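Widad Hakim
November 2021

Notes on the Onell wrist changer, the kit that lets you move a humanoid between a fingered hand and a parallel gripper without re-cabling the arm. We had it on a two-week trial at the Jorkville site. Long thread, mostly mechanical detail.

What you get: robot-side plate, tool-side plates, a torque driver, a bag of shims, a config file and a PDF. The tool plates come in pairs and cannot be bought singly. If you run one hand and one gripper that works out. If you want a spare, you are buying two spares.

Mechanical first. The interface is a taper with a locking collar. Seating is positive and you can feel it. With the collar torqued to spec I could not measure play at the wrist with the indicator we have. At the fingertips there is some, but it was there before the kit went on and it belongs to the fingers.

The plates add length. The manual gives the offset and the config file applies it, but only to the kinematic model. Collision geometry is left alone. We found this when a wrist planned itself through the front lip of a shelf. Low speed, no damage, one scuff. Edit your collision meshes before you enable motion.

Quoted swap time is 60 seconds. That is the mechanical swap, done by someone who has practiced. It leaves out the controller dropping the old tool, finding the new one and running the finger calibration. Issa Sabbagh did most of our swaps and the calibration was always the longer part.

Electrical. Power and data go through spring pins on the plate. The pins are well protected and I have no complaint there. The strain relief on the tool side is poor – the cable exits at an angle that wants to rub on the forearm when the wrist rolls inward. We added a clip. Onell should ship one.

Rated life is 1000 swaps. We did nowhere near that, so I can't comment on wear. The sales sheet says "cycles" and the manual says "swaps", and I asked Onell whether attach and detach is one event or two. They answered that it is one. Get it in writing if it matters to your maintenance plan.

Task used for the trial: black trays and molded plastic parts, with a yellow shelf and bins as the fixtures. Teleoperated throughout, no learned policy involved. I wanted to look at the hardware and keep everything else boring.

The fingered hand is the better tool for the trays. It wraps the edge and tolerates a sloppy approach. The tray will tilt if you take it by one edge, and the fingers hold it anyway. With the gripper you have to line up properly, and the operator gets tired of lining up.

The gripper is better for molded parts with a stem or a narrow feature to close on. Two flat pads on a known feature give you a part pose you can trust. The hand gives you a secure hold on something whose angle you then have to work out.

So the case for a changer is real, for us. The case for this changer depends on how often you swap. Once a shift, I would stay with bolts and a checklist. Several times a shift, the kit starts paying for itself in cable wear alone.

Software. Tool ID is read from the plate at connect. It worked every time except after a hard stop, when the controller kept the old ID and would not let go until a restart. Reported in the first week. Hala Semaan at Onell reproduced it and sent a patch, which we installed. It did not come back, but we had few hard stops after that.

The wrist camera is the weak point of the whole package. The bracket sits so close to the tool that a held part fills most of the view, out of focus. Good enough to confirm that something is in the grip. Useless for judging how well it is seated. The operator ended up working from the head camera.

Compared with the Hurel plate we tried in May: Hurel is lighter and cheaper, and has no tool ID at all. You select the tool from a menu. Somebody will pick the wrong one. I'd still consider it for a lab where the same person swaps and drives.

Verdict: the mechanics are good, the documentation is fair, the camera bracket needs a redesign. We are keeping the robot-side plates and have asked for a quote without the camera. Some views from the work, head camera and wrist camera:

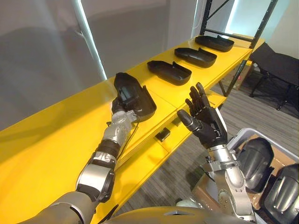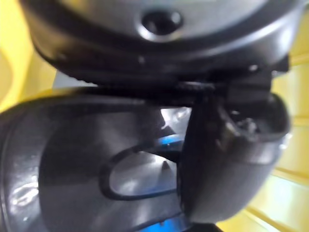
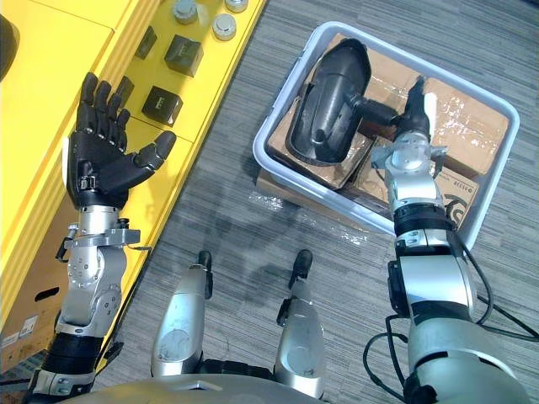 Georges Kassab: Did you try mixing tools, hand on one side and gripper on the other, for a full session? We run the Hurel plate that way and the payload compensation drifts on the heavier side until we re-zero. I'd like to know if Onell handles it per arm or with one shared table.

Per arm, in separate files. Both load at startup, and a tool change reloads only the side that changed. I did not log drift over a full session, so I can't say it stays put. The files are plain text if you want to compare them with yours – I'll send them over.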